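Kesutum assembly hall

The Kesutum assembly hall is a workplace operated by Utent, a maker of flat-pack shelving and display furniture. It is known mainly for the gradual move of its panel work from hand assembly to humanoid and arm-type robots, and for the agreement that set out what the change would mean for staff. The hall handles boards, rails and fittings for shop interiors.

Background

Before automation, panels at Kesutum were carried, held and fitted by workers in pairs. One worker held the board while the other placed the rod or bracket. The work was light, but the same reach was repeated through an 8-hour shift, and sore shoulders were a common complaint. Utent brought in its first robots under a program called Nilance, which began in December with a single bench. The hall then had 13 people on panel work.

Process

Most handling tasks are now shared between a person and a robot. The person presents the part, watches the approach of the hand and steps in if the grip is poor. A new task is taught in short trials at the bench, with a worker standing in as the second pair of hands.

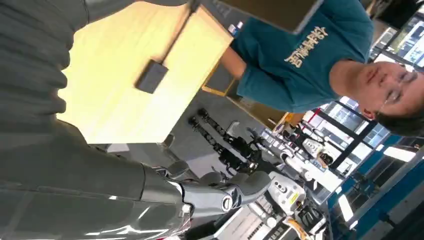
Once a task runs without help for 700 cycles in a row, it is passed to the regular line. Tasks that fail are sent back to the bench or returned to hand work. Thin rods and loose fittings have been the slowest to pass - several are still placed by hand. The software used for teaching, Tosh, keeps a record of each trial, and workers can add notes to it in their own words.

Effect on staff

No jobs were cut in the first stage, but the content of the jobs changed. Panel workers became line attendants, a grade that includes teaching, checking and simple repairs. Attendants receive training in joint faults, cable wear and safe stopping distances. Some of the older workers chose to move to packing instead, saying they preferred work with a steady pace.
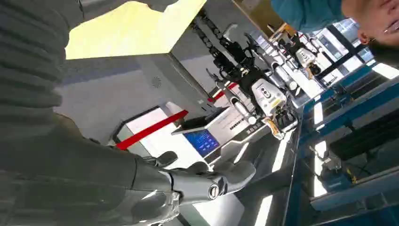
The attendant grade also changed how the day is organized. Workers used to stay at one bench, and they now look after several machines and walk between them. Much of the checking is visual. On a robot with black, jointed fingers, for example, an attendant looks at how the fingers hang at rest and compares one hand with the next. Pay rose by one step, although staff representatives argued that the added responsibility was worth more.

Reception

Opinion in the hall has been mixed. Reports of shoulder pain fell after the first stage, and attendants have spoken well of the training. Complaints have centered on waiting time, as a person may stand by for long periods with little to do and then be needed at once. Staff also objected to trial records being used in personal reviews. Utent ended that practice, and the records are now kept for nearly 2,000 working hours and then deleted.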